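Getting the gripper ready – Plonalwood Robotics Club

Step 3: Check the fingers
Open the gripper all the way and leave the gap empty. We love this bit, it's the first time the thing feels alive! Go over the silver screws on the black plates with a hex key, then run the open and close test 6 times. 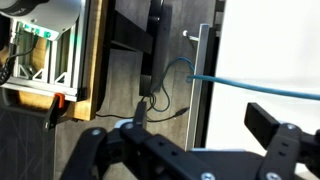 Step 4: Tidy your cables
Give the arm a slow sweep and watch every cable as it goes – the blue Ethernet one loves to snag. Clip back anything that pulls tight, then load the Findero program and have a go!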